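Rutherford lending room adds party tableware to its shelves

Residents of Rutherford can now borrow plastic cups, bowls and plates for birthday parties, school picnics and block gatherings, under an extension of the town's household lending room on Gedell Street. The tableware went on the shelves in March and is available to anyone with a current library card.

The lending room, which opened in a former shoe store, already loans out folding tables, cake pans, sewing machines and a small number of garden tools. Until this spring it had nothing to eat or drink from. Radka Dervishi, who runs the room, said requests for cups and bowls had been coming in since the first summer.

"People would take two folding tables and a coffee urn and then ask where the plates were," Dervishi said. "We sent them to the dollar store. After the party a lot of that went in the trash, or it sat in somebody's garage."

The new stock was paid for with a $2,000 grant from the county waste reduction office and a smaller amount left over from last year's book sale. It includes tumblers, small bowls, large serving bowls and plates, all in reusable plastic. The room bought most of it from Flitari, a restaurant supply wholesaler that was closing out a line of children's tableware, and the rest came from donations.

Dervishi said she picked plastic over glass or china after talking with the parents' group at Prornero Elementary, which expects to be one of the main borrowers. The school's spring picnic is held on grass next to a paved basketball court, and the group had stopped using anything breakable there.

Colors are mixed on purpose. A borrower who wants everything to match can ask for a single color when reserving, but the standard set comes as an assortment, and Dervishi said most families with small children prefer it that way. Each child picks a color at the start of the party and keeps the same cup until the end.

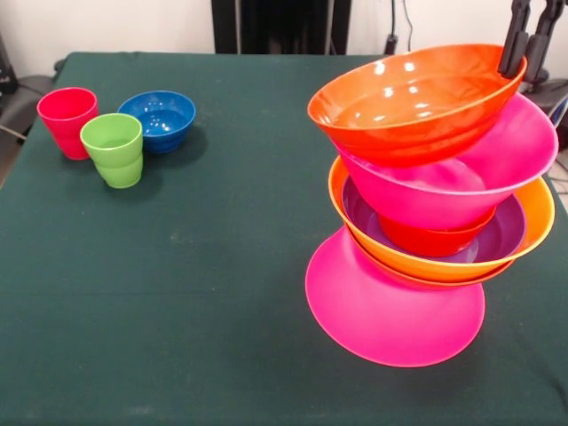
Brightly colored cups and bowls, with a tall, leaning stack at right.

A standard set serves eight people and fits in one lidded tote. Larger groups can reserve more than one tote, up to the full stock, with two weeks' notice. There is no fee for a loan of up to five days. After that, the charge is $1 a day per tote, the same as for the room's other items.

Borrowers are asked to wash everything before it comes back. The lending room has a utility sink but no dishwasher, and staff will rewash each set by hand before it goes out again. Totes that come back with food still on the dishes will carry a $10 cleaning charge.

Stacking has been the most common question at the front desk. The large bowls nest inside each other, and the small bowls are meant to go in a separate column with the plates flat underneath. When small bowls are put between large ones, the pile gets tall and starts to lean, and the lid of the tote will not close. A printed card showing the packing order is taped inside each lid.

"It takes a minute if you go by size," Dervishi said. "If you go by color, you'll be there a while."

Missing pieces are charged at replacement cost, 75 cents for a cup or small bowl and $2 for a large bowl. Dervishi said she does not plan to chase anyone over a single cup. Scratched pieces will be taken out of circulation and offered to the preschool for its sand table.

The lending room made 3,785 loans last year, according to figures given to the town council this winter. Folding tables were borrowed most often, followed by the carpet cleaner and the two pressure canners. Council members approved the room's operating money for another year at the same meeting, along with a request for new shelving along the back wall, where the tableware is now kept.

Some of the first sets have already been out. A retirement lunch at the fire hall used three totes, and a family on Mill Road borrowed one for a fifth birthday. Both came back complete. The fire hall has asked for the same number again for its pancake breakfast, and the lending room is looking for a supply of forks and spoons to go with them. Flatware was left out of the first purchase because the price came in higher than expected.

Donations of reusable plastic tableware are still being accepted at the front desk, as long as the pieces are clean, free of cracks and marked as safe for food. The room cannot take single-use plates, travel mugs or anything with a missing lid. Donors with more than one box are asked to call first, as storage space is limited until the last of the shelving is put up.

Dervishi is also putting together a smaller picnic kit for four, which would include a green or blue tablecloth along with the cups, bowls and plates. The cloths are being hemmed by the sewing group that meets in the library basement, and the first kits should be ready before school lets out.

The lending room opens at 11 a.m. and closes at 6 p.m. on the days the library is open. Tableware can be reserved at the desk or by phone through the library's main number. Pickup is at the side entrance on Gedell Street, where there is a loading space with a 15-minute limit. Returns should be brought inside and handed to a staff member so the pieces can be checked in. Totes should not be left in the book drop or on the steps after closing.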